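4. Sidebars, Categories and the Misplaced Comment

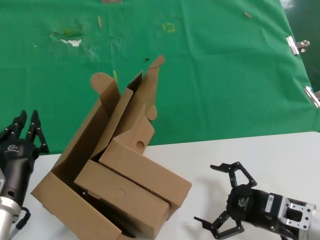
Figure 2. Green cloth behind a white tabletop, with a small square marked in yellow tape on the cloth.

4.1 Material

The previous section dealt with the posts themselves. The present one turns to what surrounded them: the sidebar, the category label, the archive page and the comment form. These parts of the personal weblog were seldom written with the same care as the posts, and they have been lost more often. They nevertheless shaped how a reader moved through a site, and in several cases they decided which posts drew any reply at all.

The sample consists of 317 posts taken from six weblogs whose owners wrote on books, recorded music and the making of their own pages. Four of the six ran on Ostura, a publishing program that stored comments in the same table as posts. The remaining two, Sorngate and Briltard, were kept by hand for their first years and later moved to Ostura by their owners. Where a weblog had changed its design, the latest design for which a full set of pages survived was used.

Only posts with their sidebar intact were counted. A post recovered from a feed, or pasted into a later site without its surroundings, was read for background and then set aside. This rule removed a good deal of early writing on music, where owners had often rebuilt their sites and brought across the reviews alone.

4.2 Category labels

Most owners began with a short list of broad categories and added to it when a post did not fit. The additions were rarely removed. On Briltard, the label "Listening" was joined by "Records," then by "Heard Lately," and all three remained in the sidebar together. A reader who chose any one of them would have seen a partial list, with no sign that the others held similar posts.

Labels were also placed in the title. An owner might open a title with the name of a category, follow it with a colon, and then give the name of the book or album. The practice appears to have come from the earlier, hand-kept form of the site, in which the title was the only place for such a note. After the move to Ostura the label appeared twice, once in the title and once beneath the post. Owners who noticed this sometimes corrected new posts but left the old ones as they were.

We coded each post by its subject as well as by its label. Agreement between the two was high for book reviews and lower for music. It was lowest for posts on site repair, which were filed under "General," under "News," or under whatever category the program offered first. Such posts matter to the argument of this paper, for they were the ones most likely to receive questions from strangers.

4.3 Comments left in the wrong place

A comment was coded as misplaced when its subject had no clear link to the post above it. Of the posts in the sample, 55 carried at least one comment of this kind. Some were advertising and were excluded from further reading. The rest were requests for help, greetings to the owner, corrections to some other page, and replies meant for a different thread.

Three features of page design were found near these comments. The first was a comment form placed below the sidebar on narrow screens, so that the reader met a list of recent titles before reaching the box. The second was a "recent comments" list that linked to the post but did not move the reader to the comment named. The third was the lack of any contact page. On Sorngate, where the owner's mail address had been withdrawn, nearly every general question was left under one review of a cookbook. The review stood at the top of the archive for the month of August, and the archive was the first link in the sidebar.

Owners responded in different ways. Some answered the question where it stood. Others wrote a new post in reply and linked back to the comment, which gave later readers a path from a book review to a discussion of style sheets. One owner moved the comments by hand, and the move broke the order of the thread. We make no judgment as to which course served readers best. The surviving pages do not show how many visitors followed these links.

4.4 Working with excerpts

A further difficulty arises from Ostura's default archive, which printed the opening words of each post and a mark of omission. Where an owner placed two posts under one heading, or wrote a note on site repair above a review, the excerpt could join matters that were separate on the full page. Chong, the indexing tool used in the first stage of this project, treated such excerpts as whole posts. They were therefore checked against the full page, and posts for which only the excerpt remained were dropped.

The coding guide was drafted by Sigrún Kvaran and revised after a trial reading. Disputed cases were settled by discussion. The guide directs coders to record the place of a comment before its content, so that a clear question under an unlikely post is not quietly treated as belonging somewhere else.

Section 5 considers the owners' own accounts of why they closed their comment forms.

Comments

Ridwan Ong
I kept an Ostura site for years and the note on doubled labels in 4.2 is familiar. The program let you hide the category line under the post, but the setting was on the date format page. Few people I knew had found it.

Reader
Will the coding guide be posted? I would like to try it on a set of film weblogs.

Sigrún Kvaran
Yes, with the final version of the paper. The trial version has an error in the rule for excerpts, so please wait for the revised one.

Reader
Thank you. Also, the link to Section 3 goes to Section 2.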